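3.2 Workspace and lid task

The arm was assembled in a home kitchen from the Trela kit, with the wrist reprinted to shorten it by 20 mm. All trials used the existing worktop and a fixed camera. Each trial required the arm to lift the lid from its holder and place it on the pot. 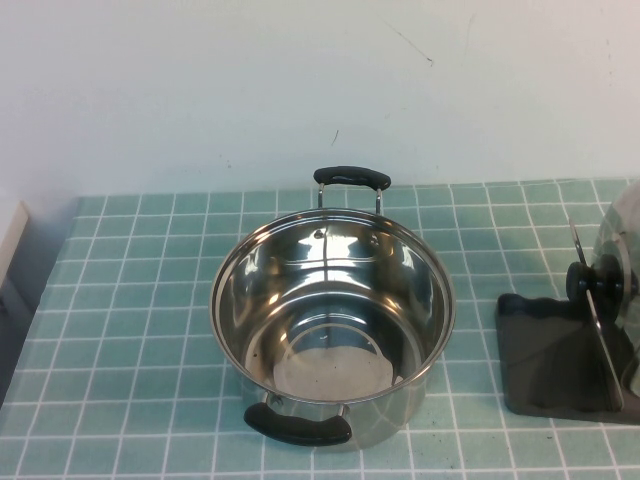 Figure 4. Start state for the lid task: empty steel pot, with glass lid upright in holder at right.

Specular reflection from the pot wall corrupted the rim fit in early trials. Masking the interior before fitting the ellipse reduced the failures. Of 92 trials, 42 were run with the mask enabled; the remainder serve as the baseline in Section 4.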